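Home / Garden / Vegetables / Fall lettuce from seed

How to Grow a Fall Crop of Romaine

If you gave up on lettuce when your spring plants shot up and turned bitter, please give it another go in August! Fall romaine is my favorite thing in the whole garden. The days get shorter, the nights cool down, and the heads fill out slowly and stay sweet for weeks.

What you need

A packet of romaine seed
A seed tray with drainage holes
Seed-starting mix
Compost
Shade cloth or an old bedsheet

Step 1: Get the seed to wake up

Lettuce seed goes to sleep in hot soil, and this is where most August sowings fail. Put the packet in the fridge for a few days first. Fill your tray with damp mix, scatter the seed thinly and press it in with your palm. Don't bury it, as it likes a bit of light to sprout. Then find the coolest spot you have. Mine is the north side of the garage, but a basement with a grow light works great too.

Sow in the evening if you can. Water from the bottom so the seed doesn't wash into one corner (ask me how I know).

Step 2: Move them out

Once the seedlings have four true leaves, they can go into the bed. Rake in an inch of compost and set the plants 12 inches apart. It looks like far too much room, I know! Romaine grows upright, but the outer leaves spread, and air moving between the plants keeps rot away.

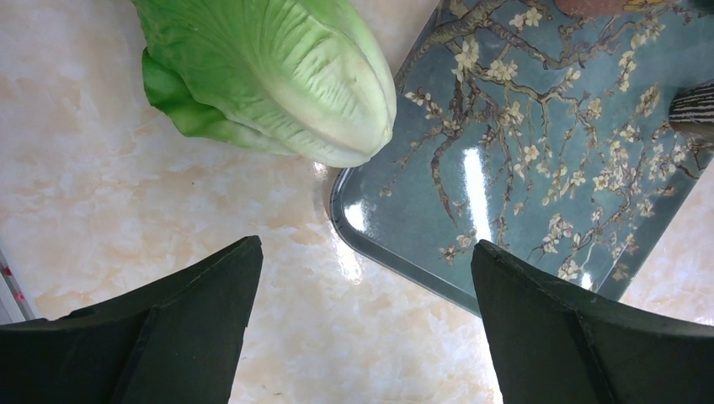 Plant at the same depth they were growing in the tray. If the crown sits under the soil, it tends to go mushy. Water them in well, then rig up your shade cloth for the first week or so, until the plants stop drooping at midday.

Step 3: Keep them drinking

Shallow roots dry out fast. I stick a finger in the soil every morning while I have my coffee, and if the top inch is dry I water. A thin layer of straw helps a lot. Slugs love straw too, so check under it after rain.

Step 4: Pick

Take outer leaves whenever they're big enough, or wait and cut the whole head just above the soil when it feels firm. Morning is best. Leave the stump in and you may get a second little flush of leaves, perfect for sandwiches.

Unwashed heads keep well in the fridge, wrapped in a dry towel inside a bag. Wash right before you eat.

Next up: garlic, and when to get it in the ground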